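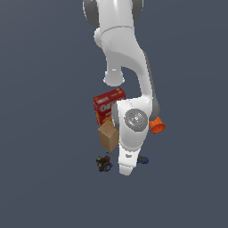

Kaler Fuel Price Tables

Filed under: Energy data / Refined products

Kaler collects posted wholesale prices for diesel, gasoline and heating oil at 165 inland terminals, one row per terminal per day. Getting them all into one layout took ages, and it's such a treat to sort them now!

What's in it
- prices.csv: date, terminal, product, price in dollars per gallon
- terminals.csv: 235 entries (closed sites are kept, so old rows still match up)
- notes.txt: 8 known gaps, the longest one in June

Prices are before tax. Blank means no posting that day, and zero is never used. The Hendau and Quiambao terminals post twice daily; we keep the later price.

Ariel Villanueva rewrote the loader for the 15th August release, and it's so much faster. Berwyn Gough checks the heating oil rows by hand (thank you, Berwyn!). Next up is jet fuel, starting with 5 terminals on the Flolletti line.

Found a wrong price? Open an issue with the date and terminal code.

© Kaler contributors | Contact | Back to top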